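About Rasside

Home
What we do
Prices
About us
Find us

Rasside is a clothes cleaning, mending and alteration shop on Tarnow Road. We take in everyday clothes as well as suits, coats, curtains and wedding dresses. Most of what comes over the counter is fairly ordinary: shirts, school trousers, a coat with a broken zip, a pair of jeans to be shortened. We have a workroom behind the shop and do nearly all the work there.

We have been open for 30 years. The shop began as a mending counter at the back of a haberdasher's called Givico, taking in hems and buttons for customers who had bought their thread there and then found they didn't have time to use it. When Givico closed, we took over the lease and kept the counter, the cutting table and a good part of the stock of zips. Some older customers still call us Givico and write it on cheques. The bank accepts them, but we would rather they said Rasside.

The cleaning side came later. For the first few years we sent cleaning out, and customers waited a week and a half for it. We now clean on the premises, apart from leather, suede and large rugs. Those go to Solís, a specialist firm we have used since the beginning. If your item is going to Solís we will tell you when you bring it in, and the ticket will say so.

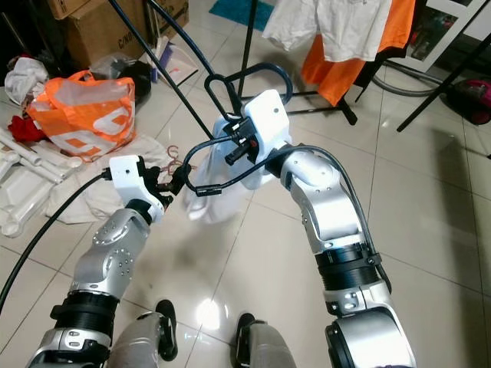
A translucent white plastic bag, held near the top.

How we work

Every item is looked at on the counter while you are there. We check the pockets, the care label, the seams under the arms and the lining, and we write down any marks or damage on the ticket before you leave. If we think a stain won't come out we say so then. Old perspiration marks, ink and bleach spots are the usual ones. We can often improve them, but we don't promise it.

Ordinary cleaning takes three working days. Hems and simple repairs take four. Alterations to jackets and dresses take longer, and usually need two fittings, so please allow a fortnight. In spring and early summer the wedding work builds up and the times on the board in the shop are the ones to go by.

Tickets are numbered and in two halves. One half is pinned to the garment and stays on it through cleaning, mending and pressing. The other goes home with you. Please keep it. We can find things without it, but it takes a good deal longer on a Saturday morning with a queue to the door.

Mending

A large part of our work is repair, and it is the part we would like more people to know about. A coat with a torn lining or a jumper with a hole at the elbow usually has years left in it. We do:

Zips, replaced or repaired, including boots and bags
Linings, full and part
Patches, inside or out, by hand or machine
Darning in wool and cotton
Buttons and buttonholes
Worn collars and cuffs, turned where the shirt allows
Waistbands taken in or let out
Curtains shortened and relined

We keep the prices for these on the wall and on the prices page. For anything not on the list we give a price at the counter. If the job turns out to be bigger once the seam is open, we ring you before going on.

Last year we mended 3,860 garments. Jeans came top, mostly hems and inner thighs, followed by zips in winter coats. We put the figure up in the window each January next to the previous year's, and it has gone up most years.

We don't alter the structure of fur or do invisible weaving on fine worsted. For the second of these we can give you the address of somebody who does.

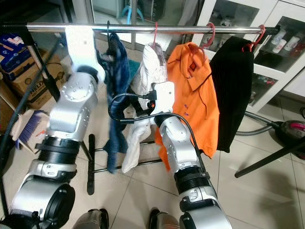
Clothes on the rail, including a pair of jeans.

Hangers, bags and covers

We are asked about packaging quite often, so this is how it stands. Shirts and trousers are returned on a wire or wooden hanger unless you ask for them folded. We take hangers back in any condition. Bent ones go for scrap and the others are used again.

We used to put a plastic cover on everything. Now we ask first. Many customers live a few streets away and carry things home over an arm, and in dry weather that does no harm at all. If it is raining, or you are travelling, or the garment is pale or beaded, we will cover it. Please take the cover off when you get home, as clothes should not be stored in plastic for long. Wool and silk need air, and damp held inside a cover can leave a yellow line across the shoulders.

We also sell cotton garment covers in two lengths. They cost more than we would like, but they can be washed at 30 and will last. Bring your own cover or bag if you have one and we will put the ticket number on it.

The workroom

There are 12 of us altogether, counting part-time and Saturday staff. Five do nothing but sewing, and two of those trained with us from school. Pressing is done by hand on steam tables, and everybody who works on the counter has spent time at the tables first, so that they can answer a question about a crease or a shine mark without going into the back to ask.

We take one trainee each year, starting in September. The training lasts two years and covers hand sewing, machine work, fabrics and stain removal, with one day a week at college. We look for patience and tidy work. Previous sewing experience is useful but we have taken people who had never threaded a machine. Applications are by letter or in person at the shop. Please don't apply by telephone.

Uniforms and work clothes

We clean and repair for two hotels, a dental practice and several restaurants nearby, and can take on a little more of this. Collection is on Monday and return on Thursday. We keep a count of each item for each customer, mark everything inside the collar, and set aside anything that is past mending so you can decide what to do with it. There is no minimum contract. We invoice monthly.

Schools are welcome to talk to us about second-hand uniform. We clean donated blazers and skirts at cost for two schools already, and replace the missing buttons free of charge. 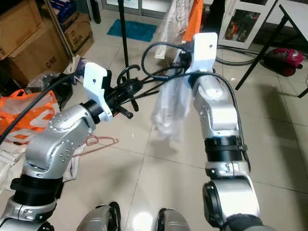 Page last updated: August

Uncollected items

We keep finished work for six months. After three we send a reminder to the number or address on the ticket. After six months we try once more, and then the item goes to the charity shop opposite. Please tell us if you have moved or changed your number. If you know you'll be away for longer, say so and we will put a note on the ticket and hold it.

If something goes wrong

Bring the item back with the ticket within 14 days and we will look at it with you. If a seam has come undone we will sew it again without charge. If we have damaged something we will repair it or pay its value, taking its age into account. We follow the care label, and where a label is missing or has been cut out we will ask you to sign for the cleaning method before we start.

Opening hours

Monday to Friday, 8 to 6
Saturday, 9 to 4
Closed Sunday and bank holidays

Fittings are by appointment and the last one is an hour before closing. Please bring the shoes you intend to wear. There is a step at the front door and a level entrance at the side, through the passage next to the bakery. Ring the bell there and someone will come round.

Parking on Tarnow Road is limited to half an hour, which is long enough to drop off but usually too short for a fitting. The car park behind the library is a five-minute walk.

Prices
Find us
Contact
Work with us
Back to top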